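Lab Notes: Handheld Gripper Trial Moves to Round Two

The first round of the handheld gripper comparison is finished, and the results are in the shared folder for anyone who wants the full tables. This item covers the main points and what happens next.

The trial began in April, after several members asked which handheld pair the lab should standardize on. Until then each bench used whatever was on the shelf, and demonstrations recorded on one pair were hard to combine with demonstrations recorded on another. Two designs made it to the comparison: the Hakton pair, which we have had for a while, and the newer Flunero pair. Both are held in the hands and tracked by printed markers on the housing. Both ran through the same Zivbridge controller so that timing differences would not come from the recording side.

Each operator did 14 short tasks with each pair. Most were tabletop jobs: pick up a cup, turn it, set it down on a mark, pass a block from left to right, lift a thin item off a flat surface. Operators stood for half of the tasks and sat for the other half. We logged dropped objects, lost tracking and the time from first contact to release. After each session the operator filled out a one-page form on comfort.
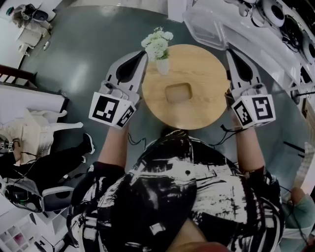 Two-handed work over the small round table, with a marker pair on each white housing.

On grip, the two pairs came out close. Flunero did better with thin items, where the narrower tips could get under an edge. Hakton did better with cups and anything with a curved side. Neither did well with soft packaging, and we have dropped that task from round two because the scores were mostly noise.

Tracking was where they differed. Hakton lost its markers more often when the wrists turned inward, which happens a lot during hand-to-hand passes. Moving the overhead camera helped but did not fix it. Glare was a problem for both. Floors and tabletops that reflect the ceiling lights gave us bad readings at certain angles, and we now turn off the nearest row of lights before recording. Please turn it back on when you leave.

Comfort scores dropped for both pairs after 20 minutes of steady use. The usual complaint was the cables, which pull at the wrist when the arms are stretched out. Several operators ran the cables back toward the body and said it felt better. We have added this to the setup sheet. Breaks are now scheduled every 11 minutes in place of one long break in the middle of the session.

Round two will use the small tables in the Ajayi room and will add five new tasks, all of them two-handed. We also want to test a shorter finger pad on the Flunero pair, if the parts arrive in time. The controller settings will stay as they are so the two rounds can be compared.

Operator sign-up opens Tuesday, July 27, 2021. No experience with the grippers is needed, but you will have to do the short calibration session first. Sign up on the sheet by the Ajayi room door and put down whether you are left-handed, as we had very few left-handed operators in round one.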